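Search this site Search Go

4. Seating Turnover in Family-Style Service
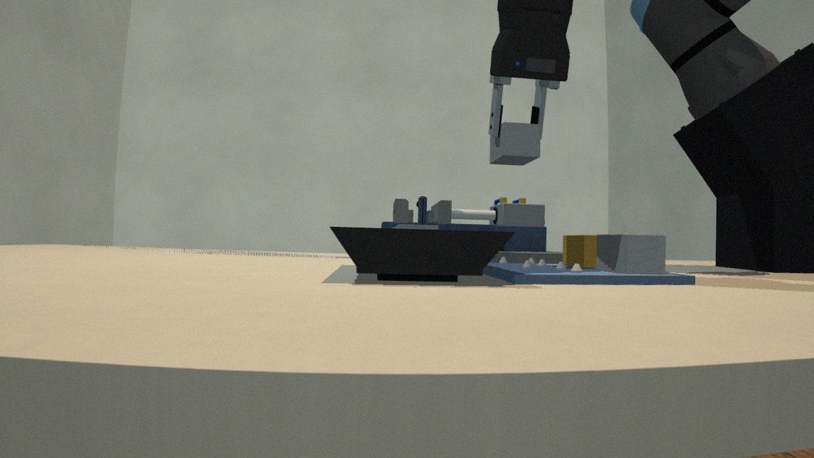 Feven Chala and Natnael Gudeta – July 16, 2023

Figure 2. Simulated tabletop with a speckled beige surface.

4.1 Setting

Shared-platter restaurants differ from plated-service restaurants in how long a party holds its table. We compared two dining rooms, Sotley and Wullent, both of which sell every main course as a platter for the whole party. Sotley takes reservations for all seatings. Wullent holds back its bar-side tables for walk-ins.

4.2 Data

Seating records for March were taken from the host stand software at each site. After removing private events and split checks we kept 700 parties. Occupancy time runs from the first drink order to the closing of the check. Parties that moved tables during the meal were coded by their final table.

4.3 Results

Party size explained less of the variation in occupancy time than the number of platters ordered. Each added platter lengthened the meal, and the effect leveled off after 5 platters. Dessert orders had a separate effect, larger at Sotley – where desserts are also shared – than at Wullent. The walk-in tables turned faster at lunch only.

These results agree in direction with Matić, who studied banquet rooms, but the size of the platter effect is smaller here. Skenov reports no such effect for late seatings. Our records for late seatings are thin, and we do not estimate them separately. Section 5 takes up staffing.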